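History of Sport and Leisure - Handout for Session 5
How writers learned to play: sport, games and the nineteenth-century novel

Welcome back, everyone, and thank you for the lively talk last time about walking clubs (I had no idea so many of you had opinions on boots). This week we move indoors and outdoors at once, because we are looking at what writers did with their afternoons and how that found its way onto the page.

Please read the Dultel packet before class if you possibly can. It has 14 short extracts, and none of them will take you longer than a cup of tea. If you only have time for a few, start with the rowing piece and the two skating letters - they are the ones I keep coming back to, and they are great fun to read out loud.

1. The amateur and the gentleman

The word "amateur" did a lot of work in this period. It could mean that you played for love, but it could also mean that you had the kind of income that let you take a Tuesday off to play cricket. Many writers sat in an awkward spot here. They worked for money, often by the page, and yet they wanted to be seen on the field as people who didn't need to. Keep an eye out in the extracts for who pays for the train, the lunch and the bat. Those little details can tell you more about class than the match report does!

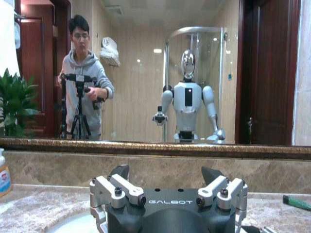
2. Games as a way of making friends

Clubs mattered to writers for the same reason they matter to anybody who works alone all day. You sat at a desk, you got cross with chapter nine, and then you went off and hit something with a stick in good company. Editors, illustrators and actors turned up in the same teams, and I think we should take seriously the idea that a fair bit of publishing business got talked over on the way home.

The question I would like us to chew on is whether this shows in the fiction itself. Does a writer who plays in a team write groups of people differently from one who boxes, or fishes, or rides a bicycle by himself? I go back and forth on it, so bring me your evidence and try to change my mind.
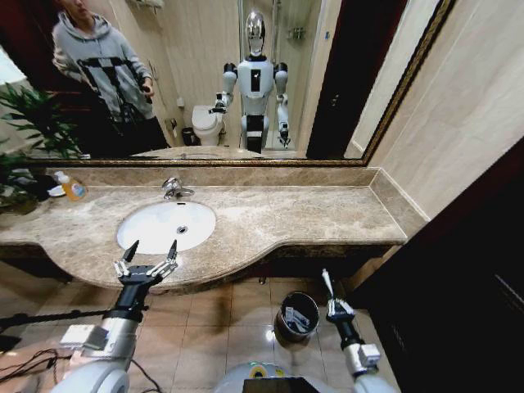 Mirror above the marble vanity counter

3. For next time

Choose one extract and write 50 words on how the game is described: fast or slow, serious or silly, seen from inside or from the boundary. Fifty really is plenty. We will share these in groups of 4, so please bring a copy you don't mind passing around.

Short papers are due in December, and I am happy to look at a rough plan any time before then - even a few lines on the back of an envelope will do.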